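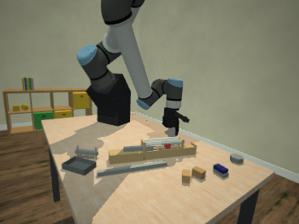
Computer rendering, wooden-topped table with a tan wooden fixture on it

Vondico Repair Shop and Evening Classes
Progress report to the Fothergill Fund
8 Jun 2019

Short one this time, grant renewal paperwork ate the week. Full receipts are in the shared folder under May.

Classes
Furniture repair and chair caning both running. 64 people signed up across the two, almost 40 of them new to us. Caning filled up first, which we did not expect. Waiting list for the next round already, mostly people from the Cellora apartments who saw the flyer in the laundry room. Beginners' upholstery did not start. The instructor took a full time job out of town and we haven't replaced her. Talking to two people, neither one has said yes. If it's not settled by the end of the month we'd like to move that money to a second caning section — please tell us if that needs a formal request or if an email is enough.

Attendance dropped in the middle of May. Bus route change, we think. The last bus now leaves before class lets out. We moved the start time up half an hour and it came back some, not all the way.

Shop space
Roof patched over the back room. Landlord paid for most of it after a lot of phone calls. Floor by the sink still soft, don't store anything heavy there (told everyone, sign is up). Dust collection is the big one. The old unit quit for good and we have been doing sanding outside under the awning when it's dry. When it rains, no sanding, so projects back up and people take home half done chairs.

Got quotes on a new collector. Lolteck came in lowest and can install in July, the other one wanted a deposit up front and couldn't give a date. We'd like to go with Lolteck. It fits inside the equipment line but only just, with nothing left over for the duct work along the east wall. Need a decision from you before we sign. The quote runs out at the end of the month.

Repair days
Held 3 since the last report. Good turnout at the first and last, the middle one got rained on. Mostly wobbly chairs, drawers that stick, a lot of loose veneer. We turned away lamps and anything with a cord, same as before. People keep bringing them. Maybe worth asking whether the insurance would cover small electrical, have not had time to call.

The donation jar covered glue and clamps pads. Nice surprise.

Money
Spending is under budget on instructors (upholstery, see above) and over on supplies. Cane went up in price and we bought extra so the class wouldn't run short. The overage should even out in the next quarter because we won't need to buy again. Rent unchanged. Heating bill from the winter finally got sorted, they had the wrong meter number and we got a credit.

Behind schedule
The student handbook. Drafted, not proofread, no printer picked. Also the survey from the spring session, we have the forms in a box but noone has typed them up yet. Will send whatever we have with the next report.

What we need from you
Answer on the upholstery money.
OK on the Lolteck quote.
The new reporting form — the link in your last email was dead.

Next up
Summer session opens with 5 evening sections if the collector goes in on time, fewer if it doesn't. Tool inventory after that. Site visit is fine any evening we have class, just call first so somebody can unlock the side door.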